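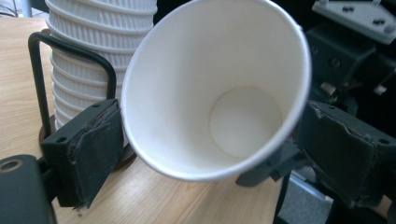 September, bench book, tea room end

Second go at the seed germination trial today, and I do want to get this written up while I still remember which tray is which. Antigoni and I sowed the Triltulgate lettuce this morning, 277 seeds in all (she counted, I held the lamp and was generally encouraging), into plain white paper cups with a finger's depth of the sieved compost. The other lot, the Zapata, is the same number again, and those went in after lunch.

Labels are in pencil this time! The felt pen ran dreadfully in the first trial and we lost two cups' worth of notes to a purple smear, so please, everyone, pencil only, and write on the side, near the rim.

Watering from the bottom, a shallow tray, twenty minutes and then lift them out to drain. Celeste thinks twenty is too generous for lettuce and she may well be right -- her own seedlings always look so much sturdier than mine -- but I'd like to keep it the same as last time so the two trials can be compared.

Still to do: move the north shelf down a notch, find the spare thermometer, and order more cups. The supplier only does them in boxes of 3,000, which seems an awful lot, though I dare say we shall get through them by spring. Antigoni has the key to the seed drawer until I'm back.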